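I have a grudge against the big round number, and since my colleague Adhiambo Ndung'u has heard it so often she's started finishing my sentences, I'm putting it here instead.

When we began the pick-and-place work at Inden, the target was 2,000 demonstrations. Where did 2,000 come from? I asked, and as far as I could make out somebody had typed it into a planning sheet in December and the rest of us had got used to looking at it. So off we went. One cube, one table, one arm, reset, go again. We hit 1,000 in no time and felt very pleased with ourselves (there was cake!), and then we trained on the lot and the policy fell to bits the moment we put a cup anywhere near the cube.

Well, of course it did. It had been shown the same afternoon a thousand times over.
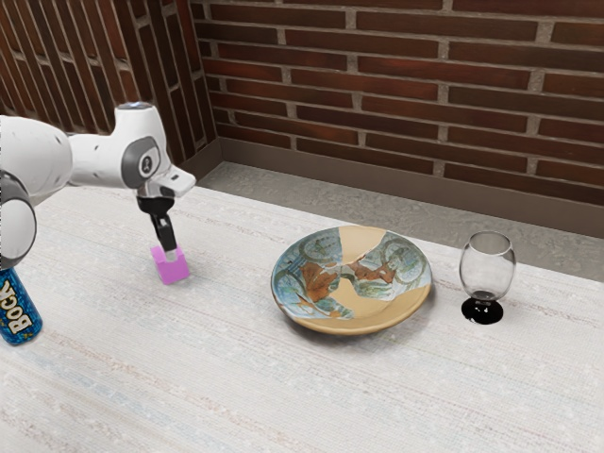
My argument is that the clutter deserves as much care as the task, and in simulation there's really no excuse for skimping on it, because swapping a background costs you a line in a config file. Adhiambo and I had a proper row over this. She felt that random objects were just noise, and that a learner ought to get the grasp right on a bare table first. I can see the appeal, but look at what a decent scene asks of it: the job is still a small pink cube under the gripper, only now there's a wide patchwork plate right beside it, all rust and green and blue-gray curves, and past that a stemmed glass you can see straight through. The plate is busy enough to drag attention off anything, and the glass barely has edges at all. If an example like that goes in the set, the model gets some reason to care about the cube and to stop leaning on "the only coloured thing on the table", which I'm fairly sure is what ours had learned.

We did try it the other way in the end. I threw together a batch of 163 demonstrations, every one with a different set of props, different walls and a different tabletop, and called it Plindex for no reason I can remember. It took me ages, mostly picking out the duds by hand, and I moaned the whole way through. Trained on its own it coped with clutter far better than the giant set had. It was worse on the bare table, I should say, and Adhiambo brings that up whenever she can.

She has a point too. I'm not claiming small is always good, and I've seen tiny sets go horribly wrong – our first go at Korton, the drawer task, was so thin that the arm only ever reached to one side. What I object to is counting as a way of not looking. Before anybody asks for another thousand of something, I'd like them to sit down and watch 2 dozen of what they've already got, at normal speed, with the sound of the office going on behind them. You get bored remarkably quickly if they're all the same, and I've come to trust that boredom more than I trust the progress bar.

The new planning sheet for Chevalier has gone round, by the way. It says 2,000 again. I've left a comment in the cell.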